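Looking After Your Group Music Kit: Kitchen Table and Workshop Tips

If you run drumming or percussion sessions for work groups, schools or clubs, you will know that the session itself is the fun bit. The other half of the job happens at home, with a bucket of warm water and a pile of beaters on the kitchen table. I love that half too! There is something very satisfying about a big bag of shakers going out clean, mended and ready for another roomful of people to make a racket with.

These are the things that work for me after plenty of seasons hauling kit between the hall at Kurthorpe and the old school in Guswood. Pick out whatever is useful.

Washing hand percussion

Plastic egg shakers and maracas only want a cloth wrung out in warm water with a drop of washing-up liquid. Don't dunk them. Most have a seam round the middle, and if water gets in, the filling clumps and you end up with an egg that goes "thud". Wipe, dry with a tea towel, then leave them in an egg box with the lid open until the next morning. (Egg boxes are brilliant for storage as well, and they stack.)

Wooden claves, blocks and guiros should have a barely damp cloth and nothing stronger. Twice a year I give mine a thin rub of food-safe mineral oil, leave it for 50 minutes, and buff off whatever hasn't soaked in with an old sock. The colour comes up beautifully. Go easy inside the grooves of a guiro, where oil likes to sit and go sticky. A dry toothbrush will lift it out.

Kazoos and whistles are another matter, as they go in people's mouths. Unscrew the little cap on the kazoo first and take the membrane out, then wash the body in hot soapy water, rinse well and stand it on a rack. New membranes can be cut from greaseproof paper. Draw round a coin, cut just outside the line, and try it before you cut a whole batch - some papers buzz like anything and others just sulk.

Drum skins

Natural skins hate a radiator. They also hate a car boot in July. Keep them somewhere you would be happy to sit yourself, and slacken the tuned ones a little if they are going to be idle for a month or more. For grubby patches on a goatskin head I use a clean white pencil rubber, working in small circles, and then brush the crumbs off with a pastry brush kept only for that job.

Synthetic heads are far less fussy. A damp cloth and a bit of washing-up liquid will shift hand marks, and a dab of cooking oil on kitchen roll gets rid of sticker glue. Wash the oil off afterwards or the next player's hands will be sliding all over the place.

Beaters and mallets

Heads work loose, and they always do it in the loudest bit of the piece. Check each one with a gentle twist before you pack. If a rubber head is wobbling, pull it off, rough up the last bit of the stick with fine sandpaper, put on a smear of wood glue and push it back. Leave it overnight, standing in a jam jar with the head downwards.

Yarn-wound mallets can be rewound at home and it is a lovely job for a wet evening. Use a wool and acrylic mix, medium thickness, and wind it firmly but without strangling it. Each of mine takes up to 11 metres. Finish by stitching round the crown with the same yarn and a blunt needle. The first one will look like a badly made turnip, so keep it for the bass bars and carry on.

Straps, tapes and labels

Webbing straps go through the wash at 35 degrees inside a knotted pillowcase, buckles and all, then over the airer. Never tumble them.

For colour coding I went through every sort of tape before settling on cloth tape, the kind used for mending book spines. It sticks to wood, plastic and metal, and it peels off later without leaving a horrible grey smear. Put a strip on the instrument, a strip on its bag, and a strip on the inside of the cupboard door where the bag lives. People help you pack up far more happily when they can see where things go!

Write on the tape with a laundry pen. I have a box marked METS in big capitals that has been through two house moves and a leaky shed roof, and you can still read it from across the hall.

Bags for the small bits

Proper cases are wonderful for drums, but for loose small things I still rely on ordinary carrier bags. A thin one weighs nothing, lets you see roughly what is inside, and folds away into a pocket at the end of the day. Tie the handles loosely in a single loop so they come undone with one hand. Anything with a sharp corner, triangles above all, needs wrapping in a duster first or it will be through the plastic before you reach the car.

Reuse them until they split, and shake them out over the sink every so often. You will be amazed at the amount of fluff a tambourine sheds.

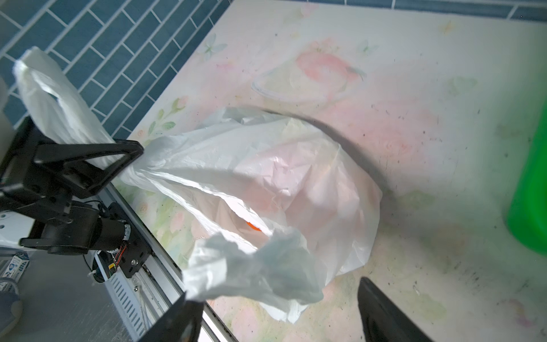 A thin white carrier bag on the flowery tabletop.

If you would sooner sew your own, drawstring bags in old curtain lining are quick. Cut the pieces a hand's width bigger than the instrument all round, double-stitch the bottom seam, and use a bootlace for the cord. The round laces pull much more smoothly than the flat ones.

A small repair tin

Mine is an Erkard biscuit tin, nicely dented, and it comes to every session. In it at the moment:

Wood glue and a cocktail stick for spreading it
Cloth tape in four colours
A drum key, plus the spare I bought when I thought I had lost the first
Fine sandpaper
Rubber bands, the thick sort that come round broccoli
Blunt needle and a hank of yarn
Small cross-head screwdriver
Ready-cut kazoo membranes in a matchbox

The rubber bands earn their place over and over. Stretch one round a tambourine to hush the jingles, or double one round a slippery beater handle for small hands.

Damp cupboards

Halls are damp, and cupboards in halls are damper. A sock filled with dry rice and tied at the top will help in a closed box, though you do need to change the rice every few weeks. Leave a gap between the boxes and the outside wall, and raise the bottom one on a couple of battens. I cut mine 19 mm thick from a broken shelf and they have kept the floor chill off all winter. In March I empty the whole cupboard, prop the door open and give everything a good airing, and the first thing to go back in is always the big floor drum, as it will not fit past anything else.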